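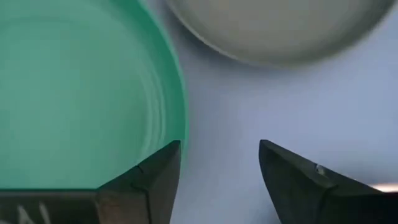
Grüner Teller, von oben

Von: Ajith Kandasamy
An: Liste Konjunktur und Preise
Datum: 31. August 2022
Betreff: Re: Gasumlage und Kerninflation

Hallo zusammen,

nur kurz, muss gleich weiter.

> Im Juli haben bei uns 16 von 20 Betrieben gesagt, sie
> geben die Energiekosten noch dieses Jahr weiter. Heißt das
> nicht, dass die Kernrate im Herbst sowieso steigt, egal
> was mit der Umlage passiert? Und habt ihr die Antwort
> von Barico schon drin?

Ja, Barico ist drin, kam aber erst nach Redaktionschluss. Also nicht in der Tabelle, nur im Anhang.

Zur Kernrate: wäre vorsichtig. Die 16 haben ja nur gesagt DASS sie weitergeben, nicht wie viel. Fitosum z. B. hat einen Festpreisvertrag bis Frühjahr, die erhöhen jetzt quasi auf Vorrat. Skomodham dagegen kauft am Spotmarkt und hat schon zweimal angepasst — die sind im Herbst vielleicht durch. Beides landet bei uns in derselben Spalte. Unglücklich, die Frage war schlecht formuliert (von mir).

Dazu kommt der Basiseffekt. Tankrabatt und 9-Euro-Ticket laufen heute aus, das drückt die Rate im September nach oben, ganz ohne Umlage. Bitte getrennt ausweisen, sonst streiten wir wieder 4 Wochen über den falschen Posten.

Was mir noch fehlt:
- Vertragslaufzeiten von Kiss, die haben nur Frage 2 beantwortet
- Löhne. Zweitrundeneffekte sehe ich in unseren Daten bisher nicht, aber wir haben auch kaum danach gefragt

Wer die Rohdaten will, bitte direkt an mich und nicht über die Liste, der Anhang wird sonst abgeschniten.

Gruß
Ajith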